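Plukport Home Handling Guide
Section 4: Trying a chore in the practice room
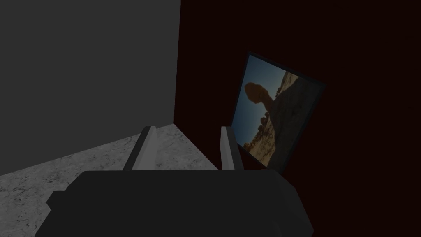
Before you give the arm a job in a real house, run it in the practice room first. The practice room is the simulator that comes with Plukport. It costs nothing to get wrong in there, and most first attempts do go wrong. Work through this section in order. If you have already set up an account and loaded a gripper (Section 3), start at 4.2.

4.1 What to expect

People who buy the kit usually want to know whether it can tidy a room. The short answer is: parts of it, slowly, with someone nearby. At the Cimitthorpe test flat we ran 472 attempts at everyday jobs before writing this edition. Picking up a single firm object from a clear floor went well. Folding, untangling, wiping round taps and anything with a full glass did not.

We suggest you sort your chores into two groups before you begin.

Worth trying now:
- picking up blocks, shoes and plastic bottles from a hard floor
- moving a box from one shelf to another at the same height
- pushing a light door shut
- carrying post from the mat to a tray

Leave for a person:
- laundry, apart from dropping a bundle into a tub
- washing up by hand
- straightening or hanging pictures
- anything involving a hot pan, a blade or a pet

Straightening a picture looks easy and owners ask for it often. The arm has to hold one side lightly, judge level, and stop before the hook lifts off the wall. Rangi Kingi has been working on it since January and it is still not in the released set.

4.2 Loading a room

1. Open Tawhiri, the room builder, from the main menu.
2. Choose Small Room. Do not pick Whole House on your first day. It takes a long time to load and you will spend most of the session driving through doorways.
3. Set the floor type to match your own as closely as you can. Speckled and veined floors are harder than plain ones, as small objects get lost against the pattern.
4. Set the wall colours. If your room has one dark wall, put it in. See the note on light below.
5. Press Place Gripper. The view changes to the one from the arm.
6. Open the fingers fully and leave them open until the arm is over the object.

Note: The view from the arm always includes part of the gripper. You cannot turn this off. The software uses it to check where the fingers are.

4.3 Setting the light

The default light is low. Leave it low for at least your first 11 runs. Owners tend to turn it up so that they can see what is going on, and then find that the arm fails at home in the evening with one lamp on.

1. Go to Room, then Light.
2. Run the chore at the default level.
3. Raise the level one step and run it again.
4. Write both results on your chore sheet.

If the chore works only at the brighter level, it is not ready for your house. Either improve the lighting where the job is done or choose another job.

Caution: Dark walls give poor distance readings. Keep the arm at its slow speed whenever it is working within a hand's width of one. In the simulator a knock does no harm. At home it will mark the paint and may bend a finger.

4.4 Running a chore

1. Pick one chore from the list. Use only one object to begin with.
2. Press Start and keep your hand near the Stop key, as you would with the real arm.
3. Watch the approach. If the arm swings past the object and comes back more than once, stop the run and mark it as a fail.
4. Let the arm close, lift and carry.
5. Wait for it to let go and back away. A run is finished when the fingers are clear of the object.
6. Repeat until you have a full sheet.

A chore passes if it works 4 times in a row with the object moved between runs. Running it with the object in the same spot proves very little. We had a shoe routine that looked perfect until Tamsin Brunton turned the shoe round.

Hanging objects, mirrors and framed prints can confuse the arm. A photograph of rocks has edges and shadows in it just as real rocks do, and older versions of the software sometimes tried to measure them. Version 4 handles this better but still slows down near a large print. If a run stalls in a corner with a picture close by, move the picture in Tawhiri, run again, and send us both logs.

4.5 Moving to the real arm

Do not move on until the chore has passed at low light.

1. Clear the floor of everything except the one object.
2. Send children and animals out of the room and shut the door.
3. Set the speed to Slow. This setting is separate from the one in the simulator and does not carry over.
4. Run the chore three times while standing beside the Stop button.
5. Compare the results with your practice sheet.

Expect the real results to be worse. Real floors have crumbs, rugs have edges, and soft objects sag when lifted. Hugo Bustamante keeps a table of the gaps between practice and home results, and would be glad of yours. The form is in the Rarkska folder that was installed with the software.

Warning: Never leave the arm running in an empty house, however well the chore has gone. It has no way of telling that something has spilt, and it will carry on working through it.

4.6 Common problems

The fingers close on nothing.
The object is probably further away than the arm thinks. Redo the floor set-up in 4.2, step 3.

The arm stops and will not restart.
Check that it is not too close to a wall. Back it out by hand control, then press Resume.

The object is lifted but dropped on the way.
Raise the grip by one step. If it still drops, the object is too smooth or too heavy and should go back on the list for a person.

The run is correct but takes longer than doing it yourself.
This is normal at present.

Last checked 30 July 2023 by Cameron Henare. Section 5 covers shelves and cupboards.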